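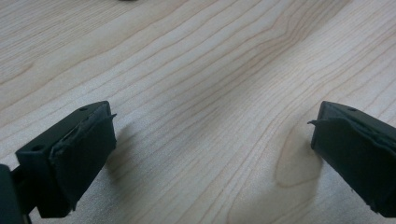
The pitch arrives every summer, and this year it came from Jodex, whose catalog wants you to believe that a family's mess is a shortage of boxes. Buy nine of them, the argument goes, and the living room will take care of itself. I have bought boxes before. My hall closet is full of them, and several have boxes inside.

Brigitta Lehner runs a home-sorting course in Cladton and charges $120 for an afternoon. Her method is called Drellell, a name she declined to explain to me. It starts with a bare tabletop and one toy at a time. You pick the thing up, you decide, and you put it down somewhere it can stay. She claims more than 200 households have tried it. I asked how many were still doing it by August and got a long answer about habits.
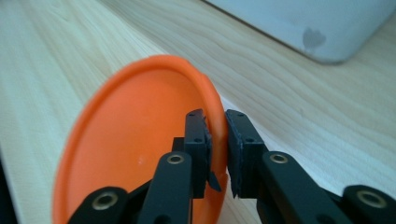
Where the round things go

Flat toys are the weak spot in any storage system. Blocks stack and dolls slump, but anything wide and shallow ends up on top of the pile, where it slides off. Lehner says to stand such pieces on edge along one wall of the bin. Lü, a rival outfit, sells a divider for the purpose. I'm not persuaded anyone needs it.
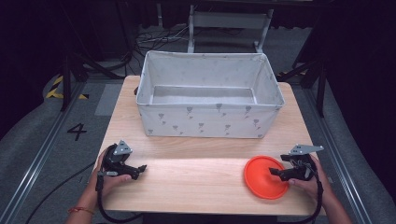
My own quarrel is with cloth bins. They look sweet in a store, they weigh nothing, and a child can drag one across the floor. But fabric sides give. On the white one with the little gray motifs, the top rim already bows a bit, and that's with the orange-red disc still lying on the table in front of it. Lean a row of hard plastic against a wall like that and I would expect it to sag further. Lehner likes them anyway. I'd spend the money on a plain wooden crate and put up with the scuffed floor.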